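About Iltine

Posted July 27, 2023
by Darragh Ó Riain

Hi, I'm Darragh, and I started Iltine because I wanted a gripper and couldn't afford one. It began in December with a pile of printed parts on my kitchen counter and a servo that hummed so loudly my neighbor asked if I'd bought a fish tank. I had 287 dollars set aside for the whole project and spent most of it on the wrong bearings. (They're still in a jar if you need any!)

We're a small shop now - two of us full time, plus whoever is around on open bench nights - and we share a big room with a bunch of other people who make things. We build hand-held grippers, the kind you carry around and squeeze yourself, and the little arms that learn to copy what you did. We also help people build their own, either in the room with us or at home over a video call with parts all over the floor.

Our first design was called Ziser and it was terrible. It weighed as much as a full kettle and the fingers crossed over each other if you looked at them funny. The second was Sinov, and that's the one we still make. You can print the whole body on an ordinary home printer, and the longest part takes overnight. I've redrawn the trigger linkage more times than I want to admit, and the current file is number 197, so please check you have that one before you print anything.

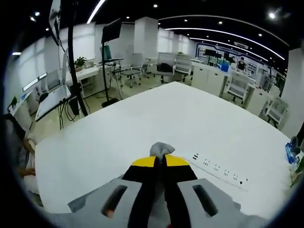
Cloth is what I care about most. Anybody can pick up a block, but a rag folds and slides and hides its own edges, and I've lost whole weekends to it. The fingers on our grippers taper together at the front so you can get hold of a small pinch without grabbing half the table. I like yellow tops with black inner faces, the way they are on the one holding the crumpled gray cloth, and I'll use any old rag for practice as long as it wrinkles. My own rule is 1000 pinches on a new set of fingers before I let anyone else have the files.

If you want to build one, come to an open bench night and bring a laptop and some small hex keys - ours wander off. We keep spare Nutsugah screws in the drawer by the door, so help yourself and write it on the sheet. If you're building at home, send me a message when you get stuck on the spring. Everyone gets stuck on the spring.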